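## Section 4: Running the Open-Day Table

You've got the room booked, the batteries charged and the visitors signed in. Now comes the fun part! The table demonstration is where people who have only read about teaching robots by hand get to watch it up close, and most of them will want a turn before you've finished your first sentence. Let them. The whole day goes better that way.

These steps assume you have finished Section 3 (mounting the marker cubes and pairing the grippers). If you skipped it, go back now -- an unpaired gripper looks exactly like a paired one until you try to save a recording.

### 4.1 Set up the table

1. Lock the table legs and wipe the top. Crumbs get into the finger pads.
2. Put out small objects of different shapes. At Likport we like a mix of metal, plastic and something soft.
3. Leave room at the near edge for the demonstrator's hands.
4. Run the gripper cables over the side of the table where visitors won't walk.
5. Start the Brivum recorder and set the session length to 200 seconds.

> **Note:** If the recorder shows code 207, it can't find one of the grippers. Turn that gripper off, wait for its light to go out, and turn it on again.

### 4.2 Get the demonstrator ready

1. Put on the headset and tighten the band until it stays put when you nod.
2. Tilt the head camera down toward the table. Check the preview before you pick up the grippers, while you still have fingers free.
3. Roll your sleeves up. Loose cuffs love to drift in front of the markers.
4. Take one gripper in each hand and squeeze each trigger fully, then let go. The preview should follow both movements.
5. Say "ready" out loud so the person at the laptop can start recording.

> **Caution:** Don't hold the grippers by the marker cubes. The cubes are glued to a thin base and a firm grip can shift them. A shifted cube means doing the whole of Section 3 again.

### 4.3 Run the demonstration

1. Begin with a slow pick and place. Name the object as you reach for it.
2. Do it again with the other hand, a little faster.
3. Try one two-handed move, such as passing an object across the table. This one always gets a reaction!
4. Stop recording and play the session back on the big screen. Give people time to look -- seeing the same move from the head view and from the gripper view is what makes it click for a lot of visitors.
5. Invite the first visitor up. Keep their session to 100 seconds so the line keeps moving.

Two camera views, one from a gripper and one from head height:
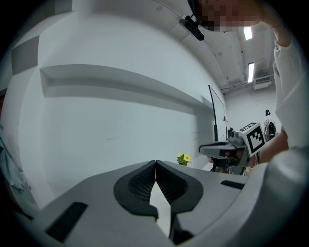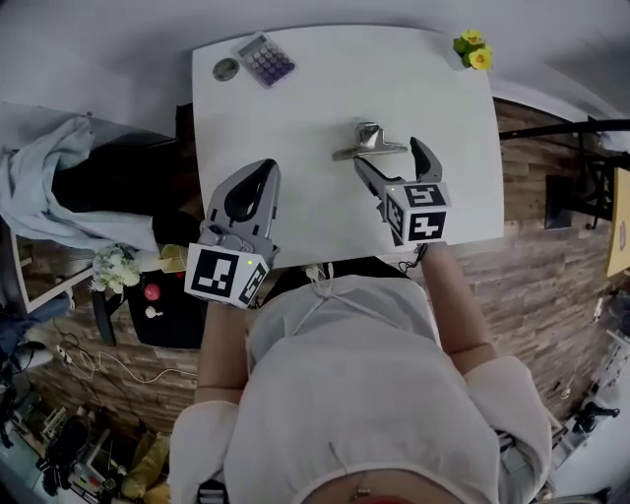 > **Caution:** Keep fingers out of the jaws while someone else is holding the gripper. The pads are soft, but the linkage behind them isn't.

### 4.4 Hand over to a visitor

1. Ask before fitting the headset. Some people would much prefer to try the grippers alone, and that works fine with the head view turned off.
2. Start them on something easy to grab. Small flat objects are frustrating for a first try.
3. Stand beside them, on the side away from the cables.
4. Let them drop things. Everyone does, and the recorder doesn't mind.
5. Save the session only if they have signed the form. Otherwise press **Discard** while they are still there to see it.

> **Note:** Left-handed visitors often ask whether the grippers can be swapped. They can't in software version 2000, because each one is tied to its side during pairing. Two-handed moves are a nice way around this.

### 4.5 Between groups

1. Set both grippers down with the cubes facing up.
2. Wipe the pads and the headset band.
3. Put the objects back within easy reach.
4. Copy saved sessions to the Titlow drive and check that the file count matches the sign-in sheet.

Zlata Zakharchenko keeps the master checklist and would love to hear what your visitors tried. The next open day is in June, and new ideas for the table need to reach her before the Zupan parts order goes in.

*Section last revised 14 April 2018*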